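How I Keep a Reading Journal (and Stick With It)

Posted in: Books & Bookish Things

I've started a reading journal every February for years and given up by Easter, so take this from someone who's failed at it plenty! This year's version is still going, and a few of you asked how I set it up.

First, pick a notebook you don't mind wrecking. Mine's a plain Lamar one with 300 pages. I used to buy gorgeous ones and then be too scared to write in them (anyone else?).

Leave the first four pages blank for an index. You'll fill it in as you go, just title and page number. Then give every book one page. One! If it's a doorstopper like the Tovia saga, all 899 pages of it, you can have two.

On each page I put the title, the author, the date I started and where I got the book. Under that goes a favourite line, copied out by hand. Then I write whatever I like, usually while the kettle's on, and I stop when the tea's ready.
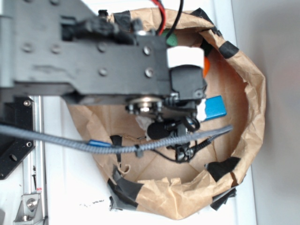

Rodica Matei reckons I've got the order wrong, and that you should write your guess about the ending on page one, before you've read a word, then go back and have a laugh at yourself. I tried it with my last mystery and I was so far off it's embarrassing, but it's staying in.

If you give up on a book, it still gets its page. Write the spot where you stopped and one sentence on why. Mine for a certain fantasy novel just says "too many cousins".

Every 20 books, flip back through and put a star in the index beside anything you'd lend to a neighbour. There's your list for the next time someone asks what to read, and your mind goes blank like mine always does.

Recent posts
Library holds: how I juggle mine
Rereading the Vamell mysteries in order
Sorting shelves by colour (I caved)

Contact | © 2020 The Rusu Shelf | Back to top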